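Ticket 305 - Front loader stops mid-cycle and won't drain
Status: Closed
Opened: Jul 12, 2024
Site: Promham, shared laundry, ground floor
Unit: Lutell front loader, machine 2
Logged by: Žydrūnas Pärn

Reported problem

Machine stops partway through a normal wash with water sitting in the drum. Door stays locked. The display shows the drain fault and the machine beeps until it is switched off at the wall. Two tenants have reported it on separate loads. Machine 1, same model and plumbed to the same standpipe, is working normally.

What the tenants had already tried: switching off at the wall and back on, and running the spin cycle by itself. The spin cycle gave the same fault after a few minutes.

Entry 1

Turned off power at the isolator and closed both taps before doing anything else. Opened the flap at the bottom right and let the water out through the small emergency hose into a baking tray. It took a long time and a lot of trips to the floor waste. If you are doing this on your own, put the tray down first and keep the bung in your hand, as it is easy to lose under the machine.

Unscrewed the pump filter. Found a hair tie, a five cent piece and a good amount of grey lint. Cleaned it under the tap, checked the impeller behind it with a torch and turned it with a finger. It moves in small steps, which is normal for this type of pump. No grinding and nothing wrapped around the shaft.

Refitted the filter, restored power and water, and ran a rinse and spin with the drum empty. Completed without a fault. Left the ticket open in case it came back.

Entry 2

Came back. Tenant in unit 39 rang to say it had stopped again with a full load of towels. Same fault, and the water was up to the bottom of the door glass.

Drained it the same way. Filter was clean this time, so the blockage is somewhere else or the pump is weak.

Pulled the machine forward from the wall. The drain hose had been pushed well down into the standpipe, and there was a tight bend where it passed behind the cabinet. Neither of those helps. Lifted the hose so the end sits a hand's width into the pipe, put the plastic hook back on and cable tied it loosely to the tap. Straightened the bend.

Ran another empty cycle with no fault. Given that an empty cycle passed last time too, I don't count that as a fix.

Entry 3

Ran a proper test with a load in it. Used the old cloths from the cleaning cupboard plus two bath towels, warm wash, normal spin. Machine filled, washed and stopped at the first drain. I could hear the pump running, but hardly any water was coming out at the standpipe.

That points to the sump hose between the tub and the pump housing. Anything sitting in there can float clear when the drum is empty and get pulled back over the outlet when there is a load in.
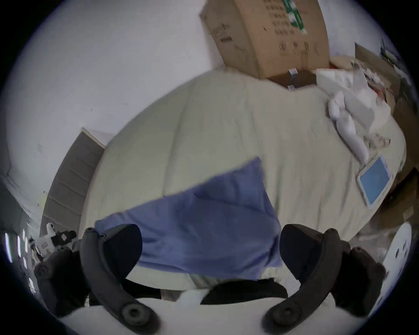

Took the back panel off first, which was a waste of time on this model. Access is from the front. You need to remove the kick panel (three screws along the bottom edge), then tip the machine back slightly and chock it. Have a second person hold it. The spring clamp on the sump hose comes off with ordinary pliers, but it is stiff and will jump if you let go of it early.

Found a child's sock folded over inside the hose, right at the pump end. It was covered in a layer of undissolved powder that had set nearly as hard as plaster. Pulled it out with long-nosed pliers and flushed the hose with hot water until it ran clear.

Also checked the door seal. There is a gap at the bottom fold on the left side where the rubber has gone soft, and small items can get through it into the outer tub. That would be how the sock got down there.

Entry 4

Refitted the hose and clamp. Levelled the machine again, as the front foot had wound itself in when it was tipped.

Repeated the test with the same load, same settings. Drained fully at every stage and finished the spin. Repeated it again on cold with a heavier load. Also fine. No leaks at the clamp after either run.

Ordered a new door seal from Randetti. Kütt had one listed as well but it was for the older door, and the part number on the inside of our door frame ends in a different letter - check this before ordering, because the two seals look the same in the photos.

Entry 5

New seal arrived and was fitted. The old one comes off once you release the wire band at the front. The spring in the band is the awkward part. Start the new seal at the top with the arrow mark lined up with the notch in the tub, then work down both sides. A smear of dishwashing liquid on the lip makes it go on easier.

Ran one warm cycle and one hot cycle. No water on the floor, no fault.

Notes for next time

Clean the pump filter on both machines every 3 months. It had clearly not been done on this one for a long while.

Test with a load in the drum. I lost a day by trusting an empty cycle.

Tenants are using far too much powder. I have put a sign up with the amount for our water and a request to wash socks and other small things in a mesh bag. There are spare bags on the shelf above machine 1.

Machine 1 seal checked at the same time. Some marks, no gaps. No action needed.

Closing ticket. Reopen under the same number if the drain fault shows again on machine 2.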